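Rurnley Pottery Open Day, 5 August 2024

The Bellis kilns opened to visitors again this summer, and we got there early. Parking was $2 in the lower field.
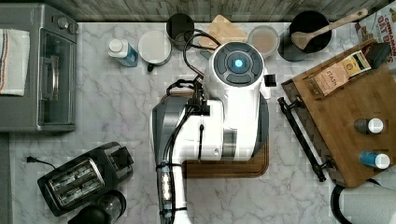 White countertop with gray veining.

Wyn Rowlands showed us the glaze room first, then the big kiln, which holds 400 mugs - it takes two days to cool.

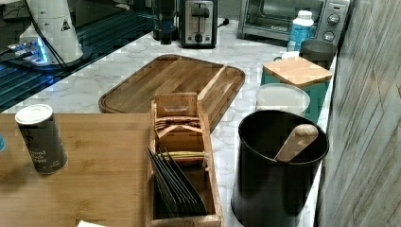

Wooden caddy and canister.

Seconds were on sale by the gate. I bought a chipped jug and a butter dish.
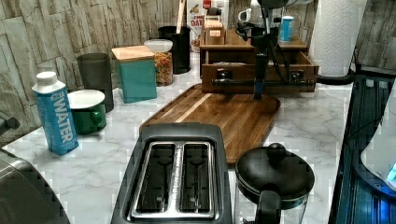 Can you throw a pot yourself?
Children can, at the wheel by the barn. Adults need to book with Wyn.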